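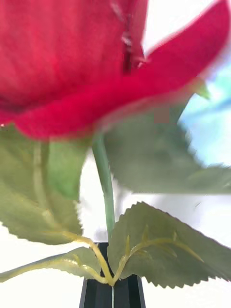
R. Mofokeng
Senior Software Engineer, Perception Group, Irside

Chapter 4
Planning from the Wrist View

Chapter 3 treated the camera as a fixed device looking down on a work area. In this chapter the camera moves with the hand. The planner receives a new view at every control step, and the object of interest may fill half of it.

A fabric rose in a black vase is a useful first case. Up close, the petals hide one another and motion blur softens their edges, so an outline found in one step may be missing in the next. The stem is thin, and leaves branch out around it. The rim of the vase has a firmer shape, and we will use it as a reference when the bloom gives poor results.

The examples use the Furkow planner, version 15, with the settings listed in Appendix B. The exercise set contains 300 recorded approaches, of which 43 are held back for testing. Readers who installed the October release should replace the file of camera offsets before they begin. The corrected file is dated 12/6/22.

Section 4.1 covers the transform from wrist to camera. Section 4.2 deals with blur and partial views. Section 4.3 builds a grasp planner that can stop and ask for another look. Section 4.4 runs it in the Barkness simulator.

You will need the matrix notation from Chapter 2. The short review on page 111 is enough for most readers.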